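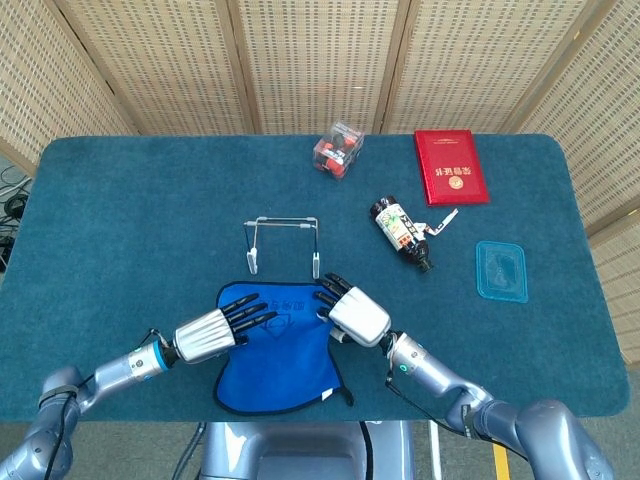
Red folder, teal table, woven screen.

I have been putting off the paper for eleven years, which is how long we have lived in this house in Trimberg, and on 1st July I finally pulled the first box out of the hall closet and sat down on the floor with it. I had a glass of iced tea and what I thought was a free afternoon. By supper I had gone through maybe a third of one box, the tea was warm, and I had read every single word of a warranty for a dehumidifier we gave away before we moved.

If you are one of those people who opens the mail standing over the recycling bin, I admire you and I don't think this post is going to be much use to you! I come from a long line of keepers. My grandmother saved gas receipts in a cookie tin, my mother saves the cookie tin, and I save anything that looks like it might have a stamp or a seal on it somewhere.

Certificates are my real weakness. Bills I can get rid of once I've made up my mind, but give a piece of paper a nice border and put it in a stiff cover and I am lost. I found my swimming certificate from fourth grade, the one from the first aid course (long expired, please don't faint near me), and a very grand one for finishing the Irnau hill walk, all 2700 feet of climbing, the year it rained so hard they handed them out in plastic sleeves. I remember standing in the parking lot afterward with my socks in my hand, so happy I could hardly talk. I would not have thought of those socks again for the rest of my life if I hadn't opened that box.

And that's my trouble with most of the decluttering advice I've read. I borrowed a book from the library back in February, a cheerful little thing of 164 pages, and it tells you to photograph everything sentimental and let the original go. I tried. I took pictures of a whole pile of school papers at the kitchen counter, and I have not looked at those pictures once. They're in my phone with the parking spots and the grocery lists. The papers themselves I have picked up again and again, usually when I was looking for something else.

So I've come up with my own system, and I'll share it for what it's worth. Anything to do with the house goes in the gray Prilta file box, the one with the handle, and that box lives by the desk where my husband can find it too. Taxes go in a second box with the year on the lid in thick marker. Manuals go, all of them, unless the thing is still plugged in. (I kept the one for the Lüthi sewing machine, which is not plugged in, but it was my aunt's and she wrote in the margins about which tension to use for curtains.)

Then there's the keeping box. One box, and the lid has to close. I was strict about the lid part for nearly a week. Stiff covers take up an awful lot of room, so the plain ones have come off and the certificates are lying flat with a sheet of tissue between them. The pretty covers stayed. I did say I was a keeper.

The part that took longest was the letters, and I don't have a system for those. I counted them one evening when I should have been sorting them – 111, if you include postcards, and I do. Most are from a pen friend I had through high school, four and five pages each, both sides, about nothing in the world but her dog and what they'd had for dinner. I read them out loud on the porch until the mosquitoes got too bad. I've tied them in bundles with kitchen string and put them on the shelf above the linens, and for now that's as organized as they are going to get.

There are still 2 boxes in the closet. One of them is labeled "misc" in handwriting that isn't mine or my husband's, so it may well have come with the house. I'm saving that one for a rainy weekend. If anybody has a good way to get old tape residue off a photo album cover without hurting the cloth, please leave me a comment, because I've tried an eraser and a little cornstarch and it's still as sticky as a lollipop.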